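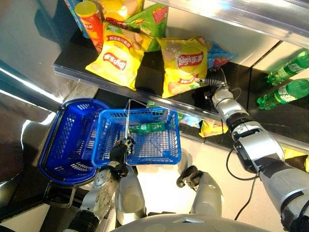

4.2 Straightening a snack shelf

Chip bags slide on a glossy shelf and end up tilted or upside down. Canisters roll onto their sides. Reset the shelf before adding stock.

1. Take out bags that are lying over one another and put them in the basket.

2. Stand canisters upright, lid on top.

3. Wipe the shelf and the clear price strip with a dry cloth.

4. Return the bags with the logo facing out and the right way up. Leave 2 fingers of space below the panel above.

CAUTION: Do not squeeze a bag to make it fit. Large bags may fold over the rim of the basket, and that is fine for short moves.
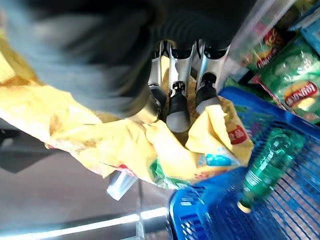
If a seam has opened, set the bag aside and write it on the Horrocks sheet.

5. Lay soda bottles in their own compartment, all pointing the same way.

Note: Shelves on the Lurolar unit hold up to 26 bags each.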